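How to Sort Out a House Full of Stuff, One Bin at a Time

Posted 21 April 2025

If you have a closet you can't close, a basement you avoid, or a kitchen drawer that jams every single time, this page is for you. I love this job. I know that sounds odd, but there's a real thrill in finding the floor of a closet again, and I'd like more people to have it!

I worked this method out in our old place in Wellstead, a house built in 1884 with almost no closets and a lot of deep, dark corners where things went to hide. It works just as well in an apartment. You need a bit of floor, a few containers, and a couple of free hours.

What you need

Big plastic bins or tubs, as many as you can borrow or already own
Trash bags
Masking tape and a fat marker
A pad of paper
A timer (your phone is fine)
A snack, seriously

Don't buy storage containers before you start. I did that the first time and ended up with a stack of little baskets that fit nothing I owned. Sort first, measure second, shop last, and a lot of the time you won't need the shopping part.

Step 1: Pick one small area

Small means one shelf, one drawer, or the floor of one closet. A whole room is too big for a first try. My first one was the shelf over the washer, and I was so pleased with it that I kept walking back to look at it.

Write the area on your pad. Under it, write what you want to use the space for when you're done. "Towels and spare soap" is plenty.

Step 2: Set up your bins

Tape a label on each bin: KEEP HERE, GOES ELSEWHERE, GIVE AWAY, and NOT SURE. Trash goes straight into a bag. Put the bins close enough that you can reach all of them without taking a step, with the give-away bin nearest the door.

Rigid tubs with straight sides are my favorite for this. Laundry baskets work, but small things slip through the holes, and cardboard boxes sag once you put books in them. If your tubs have been in the garage, wipe them out and let them dry before anything goes in.

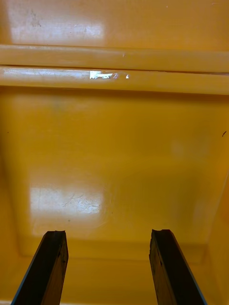

How full should a sorting bin get before you stop and deal with it?

Three-quarters full is a good stopping point, or less if it's holding books, tools, or dishes. You should be able to lift it with your back straight and see over the top while you walk.

Step 3: Take everything out

Everything! Even the things you already know are staying. It feels wasteful to pull out a pile of towels only to put them back, but an empty shelf is so much easier to think about than a half-empty one. Vacuum the corners while you can get at them. If you're going to put down shelf liner, now's the time.

Step 4: Sort fast

Set the timer for 10 minutes. Pick up one thing, put it in a bin, pick up the next. Don't read old letters, don't test pens, don't try on the jacket. When you get stuck on something, it goes in NOT SURE and you keep moving.

When the timer rings, stand up and stretch. Then go again. I can usually do four or five rounds before my decisions start getting silly, and at that point I eat the snack.

Step 5: Empty the bins in this order

Trash first, right out to the can.

GIVE AWAY next. Bag it up and put it in the car, not the hallway. Ours go to the thrift shop in Kurndale, and I try to get them there before I start the next area.

Then walk the GOES ELSEWHERE bin around the house, dropping things off as you go. Don't tidy the rooms you pass through – you'll lose the whole afternoon that way. Set the item down where it belongs and keep walking.

KEEP HERE goes back last. Things you use every day sit between your waist and your eyes, heavy things go low, and holiday stuff can live up top.

Step 6: Settle the NOT SURE bin

Put a lid on it, write the month on a strip of tape, and store it somewhere dry. Mine from last spring said APRIL in huge letters. If you go hunting for something in there, take it out and give it a home. Whatever is left after six months can be sorted again, and you'll be surprised how easy it is the second time around.

Papers, photos, and legal documents shouldn't go in this bin. Keep those in one folder and do them on their own day.

A few things I learned the hard way

Cables breed. Tie each one with a scrap of tape and write what it belongs to, or you'll be sorting the same knot again next year.

I once decided to count a jar of buttons and quit somewhere before 1000. The jar stayed. It's a great jar.

If you share the house, ask before you toss. Give the other person their own NOT SURE bin and leave it alone.

Old paint, batteries, and cleaners can't go in the regular trash in many places. Check with your town for drop-off days and keep them in a separate tub, upright, away from kids and pets.

Keeping it up

I do 2 areas a month now, which is enough to stay ahead in our house. The pad of paper hangs inside the pantry door, and I cross off each area when it's done. Crossing off is half the fun! Start a fresh sheet when the old one fills up, and go back to the spots that get messy fastest. For us that's the shelf by the back door – gloves, dog leashes, mail, and every flashlight we own.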